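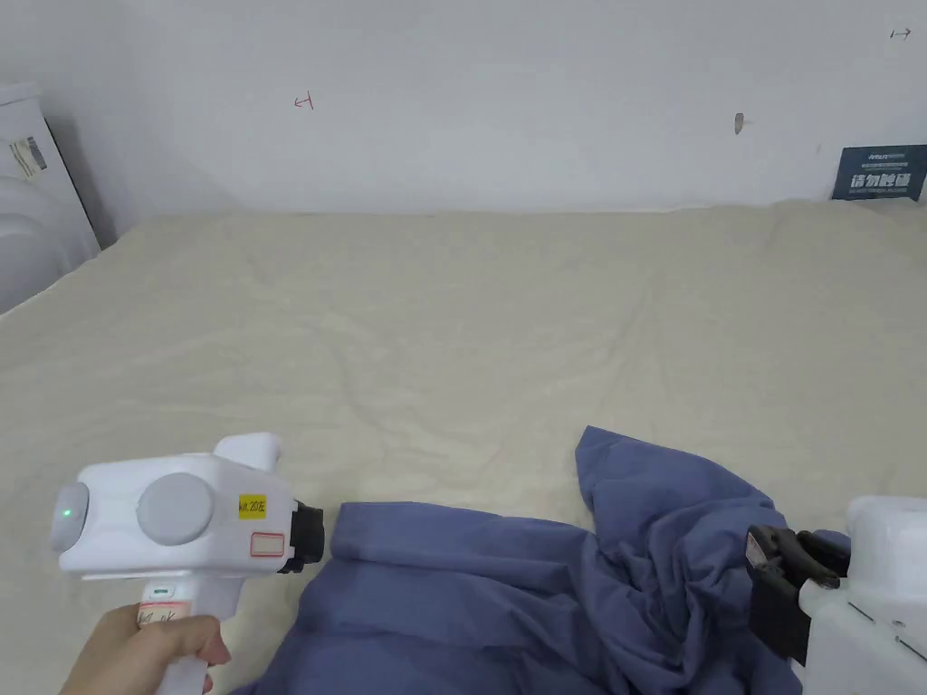 Tharushi Haque

Kavemby Household Linen Prices, release 2

What's in it

Prices for bed sheets, duvet covers, shirting and plain work clothes, copied out of shop ledgers and mail-order lists from the Graltton area. The earliest entry is from 1761 and the last from 2000. One row is one item at one price. Everything sits in a single CSV file, with a second file for the source notes.

Please read this before you make a chart

I put this together and I don't trust all of it. The Mizuno ledgers were kept by a draper who wrote down what he hoped to get, and I have found 62 entries where a later hand crossed out the price and put a lower one. Those rows are marked "revised" and carry both numbers. I suspect there are others where he took less and never wrote it down.

The word "sheet" is a problem too. In the older lists it can mean a finished sheet or a length of cloth sold for making one. I kept the original word in the item column and left the type column blank when I couldn't tell. Earlier users filled those blanks with guesses and then reported a price drop. I don't believe in that drop.

Color names are copied as written. "Navy" in one shop may be "dark blue" in the next, so don't group by color and expect much.

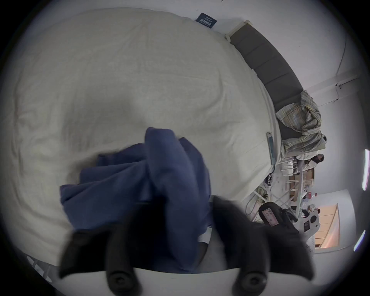 Kedus wrote in after release 1 to say that the blanks should be filled by price alone, as anything under 40 pence had to be uncut cloth. I tried it. It puts child-size sheets in with the yard goods, so the blanks stay.

Columns

item, type, price_asked, price_revised, unit, color, shop, year, source_id

Prices are in the money of the time. There is no inflation column, and I won't add one - every index I looked at leans on food prices.

Known gaps

Secondhand sales are missing, and I think most households bought that way. Two shops have no winter pages. The mail-order lists give prices before postage.

Use

Free for any purpose. Corrections are welcome if they come with a page reference.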